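Folding Hand Towels Without the Nonsense

Filed under: Linens, Small Jobs

I have read a great many towel-folding guides, and most of them want to sell me a basket. The rest promise that a certain fold will double my shelf space. It won't. A towel has the same amount of cotton in it however you fold it, and if your shelf is full, your shelf is full.

Still, there is a decent way to fold a terry towel and several bad ones, and I've used all of them. What follows is the method I settled on in April, after a week of trying the ones people kept recommending. It works on small and medium towels. On bath sheets it's a fight, and I'd use a bed.

What you need

A flat surface bigger than the towel. A desk is fine, a kitchen table is fine. A wooden top is good because terry slides on it a little and you can square things up without lifting. Tablecloths are bad, the loops grab.

Clean, fully dry towels. If you aren't sure they're dry, pinch the hem. The hem is always the last part to dry, and a towel folded with a damp hem will smell like a gym bag by Sunday.

You don't need a folding board. I bought the Herkora one and it is a piece of plastic with hinges. It was designed for shirts, whatever the box says, and terry is too thick for it.

Step 1: Shake it once

Hold two corners of a short side and give one hard snap. One is enough. The Poulain towel leaflet says to shake each towel 20 times "to restore the pile," and I did that with one towel out of a pair and left the other alone. I couldn't tell them apart afterward, and my shoulder hurt.

Step 2: Lay it flat and find the bad side

Every towel has a side that looks worse. It may be the side with the care label, a pull, a stain, or a name somebody wrote on it for camp. Put the bad side up. It will end up inside the fold.

With printed or patterned terry, the two faces are often different strengths of the same pattern. The paler one is usually the back. Don't agonize over this. If you have to stare at it, either side will do.

Step 3: Square the corners before you fold anything

Most guides skip this and go straight to thirds, and then wonder why the stack leans. Terry comes out of the dryer skewed. Take opposite corners and pull gently on the diagonal, then do the other two. Smooth from the middle outward with the flat of your hand. You are trying to get the hems straight, and you can ignore small ripples in the pile because they disappear under the weight of the next towel.

If there's a woven border band, check it for puckering. That band shrinks more than the rest on cheap towels, and no amount of pulling will cure it. Fold it to the inside and move on.

Step 4: Long sides together, then thirds

Bring one long edge over to meet the other. Line up the hems first and let the fold fall where it wants. Beginners do it the other way around, creasing the middle first, and the hems come out a finger's width apart.

Then fold the strip in thirds from the short ends. First end in, press, second end over the top. The last fold should leave one smooth rounded edge, and that edge faces out on the shelf.

Press with your palm, and don't lean on it. Terry does not hold a crease. You're only pushing the air out.

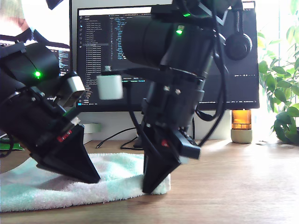
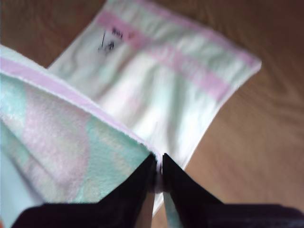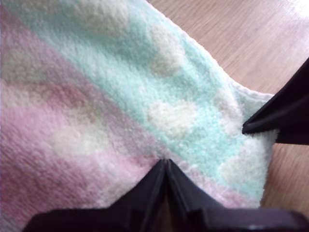
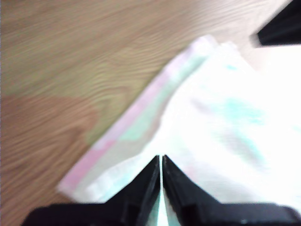
Pastel terry on wood in the first three, a white cloth with a faint pastel border on wood in the fourth.

Loïc Lemaire wrote in to say that thirds are a waste of time on anything smaller than a bath towel, and that he folds his in half twice and has never had a stack fall over. He also says the rounded-edge business is for hotels. I tried his way again to be fair to it. Halving twice is faster, no argument, and if your towels live in a drawer I'd do that. On an open shelf you get loose corners showing on one side, and they catch on your sleeve when you pull one out. So I'm sticking with thirds, but I won't pretend the gap is large.

Step 5: Stack, and keep the stack short

Alternate the direction of the thick end if your towels have heavy borders. Otherwise stack them all the same way. Stop before the pile starts to bow in the middle. A tall stack looks nice for an afternoon and then you need the one at the bottom.

Things I tested and don't recommend

Rolling. It looks good in photographs. Rolled towels take up the same room with air in the gaps between them, and they unroll when you take one from the bottom row.

Standing them on end in a box, file style. It works if the box is exactly full. Take two out and the rest slump.

Fabric softener before folding, to make the towels "lie down." They lie down slightly. They also stop drying your hands as well, and I know which of those I bought a towel for.

The Jeltance linen spray, for a crisper fold. I'm not convinced it does anything water wouldn't, and I don't want either on a towel I'm about to put away.

If the fold keeps coming out crooked

Check the towel before you blame yourself. Lay it flat, fold it in half once, and look at the corners. If they miss each other after you've squared it, the towel was cut crooked — plenty are — and you can only hide the difference. Put the longer side underneath.

If one end is always fatter than the other, you're probably folding the label into it, or the hem is doubled there. Start your thirds from the other end.

And if the pile has snagged loops sticking out, snip them level with small scissors before folding. Don't pull them. One pulled loop can take a whole row along with it.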